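I met the woman behind Bivik on a Monday, at the back table of her soup counter in Astden, and she had a bowl in front of me before I'd found my pen. Lentil, very thick, with a puddle of brown butter on top (I had seconds, sorry).

"Everybody thinks the trick is spices," she told me. "It's onions. I cook mine for an hour on low and I don't walk away." She learned that from her aunt in Bayram, who never wrote a recipe down in her life and got pretty cross when anyone else tried!

She opened with 30 seats and one big pot. Last September she sold 3448 bowls, and 1328 of those were the lentil. 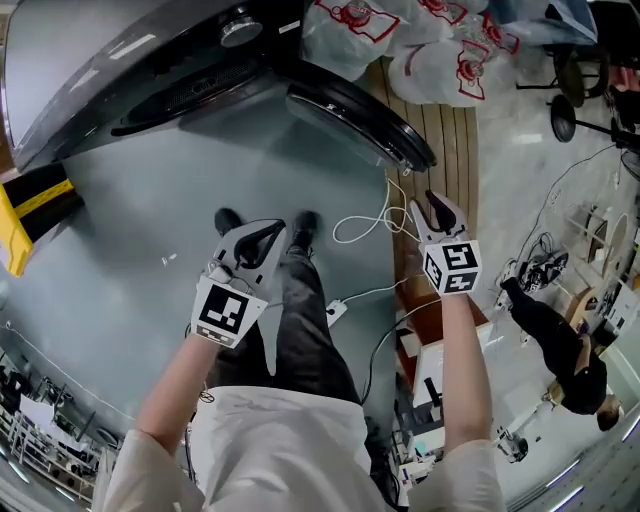 Two grippers, one in each hand, over the concrete floor.

I asked what home cooks get wrong. "They salt at the end and then wonder why it tastes flat. Salt the onions. Salt the broth a little. Taste it, wait, taste it again."

And canned broth? She laughed at me. "Use it! Just thin it with water, and throw in a parmesan rind if you've got one."

She's working on a second place in Lureo now, with a bread oven, and she already has opinions about the rye. "Dark, sour, cut thick," she said, and went to stir the pot.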